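Clivora's next card set drops the shared mana pool

The third expansion for Clivora, the two-lane card battler from Daltlow, removes a rule that has been in the game since its open beta. From September, each lane will hold its own mana, and a card played in one lane can no longer be paid for from the other.

The studio's lead designer, who asked to be identified by role only, described the shared pool as a technical debt. "Every lane card we made had to be costed twice," the designer said. "Once for the player who splits, once for the player who dumps everything on the left. The second number always won, so the cards came out weak."

Internal testing began with a build in which mana could be moved between lanes for a fee of 2. It was dropped after three weeks. Players treated the fee as a fixed tax and kept playing as before.

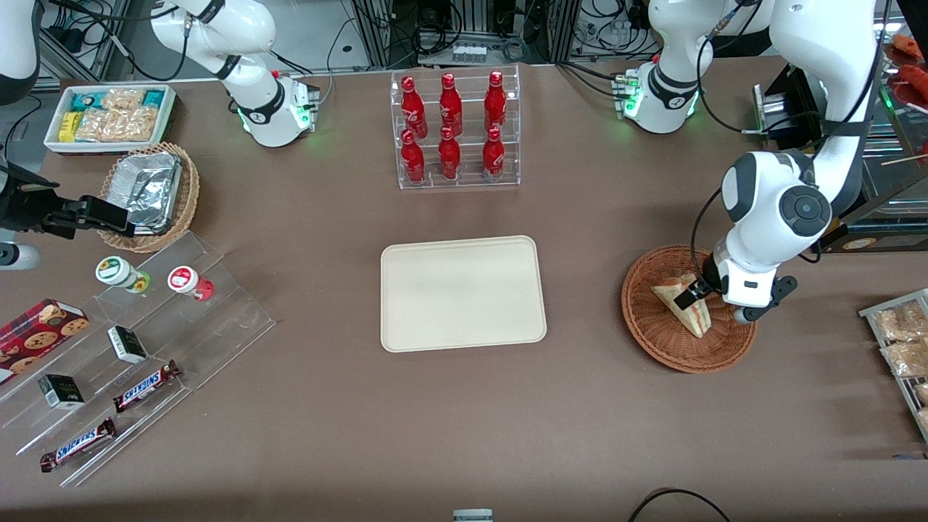
The replacement is stricter. Mana left over in a lane at end of turn carries forward, up to a cap of 3, and is lost if the lane's champion is destroyed. "The cap does most of the work," the designer said. "We tried 5 and the matches stalled. With 2, people forgot it was there."

Existing cards had to be checked against the new rule. Of the 2,018 in the collectable pool, 200 have been given a new cost or new text. Most are in the Fadard faction, whose cheap spells relied on drawing from the far lane. Owners of changed cards can trade them in at full dust value for the length of the season.

Zoëga, the faction's legendary, keeps her cost but loses her second trigger. Asked whether that leaves her playable, the designer was cautious. "She's a lane card now. In the old decks, no. We have a list internally that runs her with the frost package and it wins a bit more than it loses - I wouldn't go further than that."

The older rules will stay available in a separate unranked queue, with no rewards attached. The designer said there was no plan to balance it. "It's the game as it was on the last day of the season, bugs included. If a combo is broken there, it stays broken."

Ranked ladders reset when the patch goes live at 10 am. Draft mode will follow in a later update, as its card offers are still weighted for the old pool.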